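Stocking a Small Snack Counter

A stepped display stand holds more than it looks like it should, and customers can see everything at once. Ours at the Clisby branch is clear acrylic and cost less than a single shelf unit from Brandetti.

Step 1. Set the stand on a diagonal

Wipe the panels first, as clear plastic shows every fingerprint. Turn the stand at an angle to the table edge. Candy bars lie flat along the steps, and small boxes can stand upright next to them. A wide box, such as shortbread cookies, goes to the side.
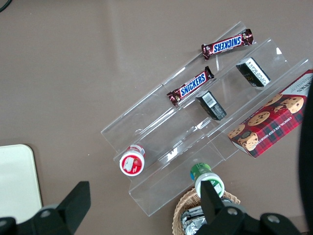 Step 2. Sort the rest by container

Put bagged bread in a tray with a raised rim. Foil-wrapped packages are bulky and slide around, so a round wicker basket suits them better. Canisters with lids can go on the top step. Keep one tray empty near the middle of the table for making up orders.
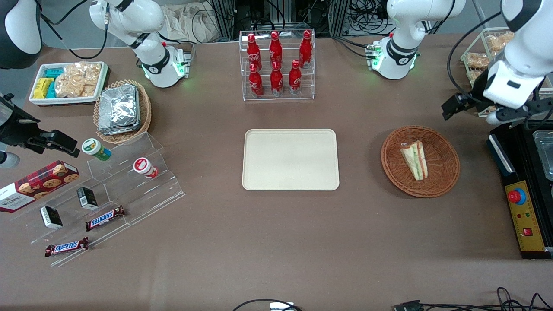 Nornel Counter Notes, Issue 3, p. 287

Step 3. Check the labels

Turn brand names toward the customer and barcodes toward the register. Leave up to three inches between the stand and the nearest basket. Restock from the back and bring older items forward.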